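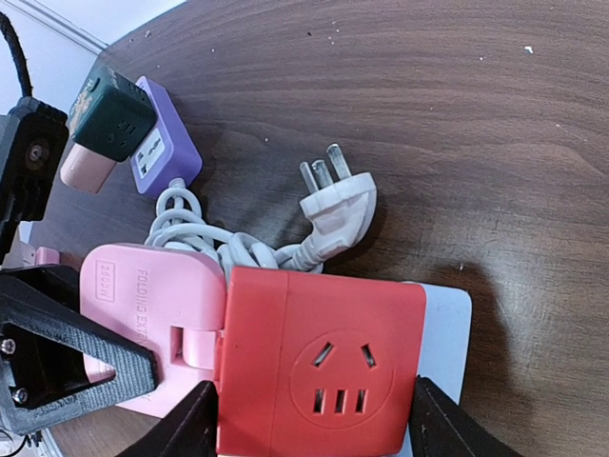

About Norkico

Norkico is a supplier of extension sockets, folding power strips and plug adapters for homes, small offices and student housing. The company was founded in Lerkard, where our office, warehouse and inspection room still share one building, and it serves shops and institutions throughout the Lerkness area.

Our range was built on a simple observation. Most households own several power strips, and most of those strips are too long for the desk, too short for the wall or too dull to be left in view. We therefore concentrate on compact products: cube sockets that take up little more room than a coffee mug, strips that fold at a hinge, and small adapters that can be carried in a coat pocket. Many of our customers ask for color, and reds and pinks have a permanent place in the catalog beside the usual white and gray.

The catalog currently holds 70 articles. The showroom in Lerkard keeps one of each on open display, and visitors are invited to handle them, unfold them and compare cord lengths before placing an order.

Inspection and Packing

Every delivery is opened in our inspection room before it is released for sale. Staff check the housing and the seams, examine the plug and its prongs, and confirm that the rating printed on the article agrees with the order sheet. Cords are unwound to their full length, looked over and coiled again by hand. Articles with cracked housings, bent prongs or labels that cannot be read are set aside and returned to the manufacturer.
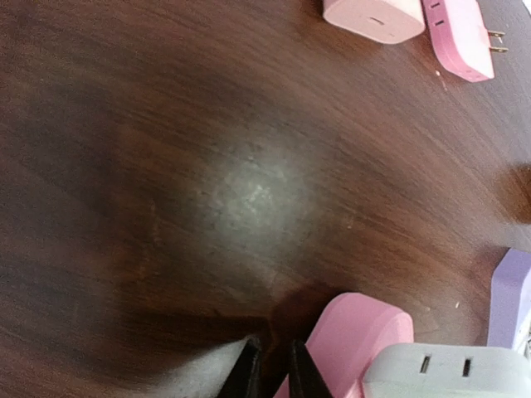
Inspection is carried out at ordinary tables under good light, one product family at a time. Adapters are handled separately from strips and cube sockets, and each group has its own packing instructions. On a normal working day the room can process 300 articles.

Schools and Institutions

Through our Amissah program we equip reading rooms, dormitories and community workshops. The program began with a single order from a boarding school and now supplies almost 1000 sockets and adapters each year. Participating institutions receive a written plan showing where each article is to be placed, together with guidance on safe loads, the storage of cords and the replacement of worn items.

Visiting and Contact

The Lerkard showroom is open on weekdays from 9 a.m. to 5 p.m. and is closed on Sunday. Groups are asked to arrange their visit in advance through the office. Questions regarding returns, spare parts or the Amissah program may be submitted in writing or presented at the front desk, and written inquiries are answered in the order in which they are received.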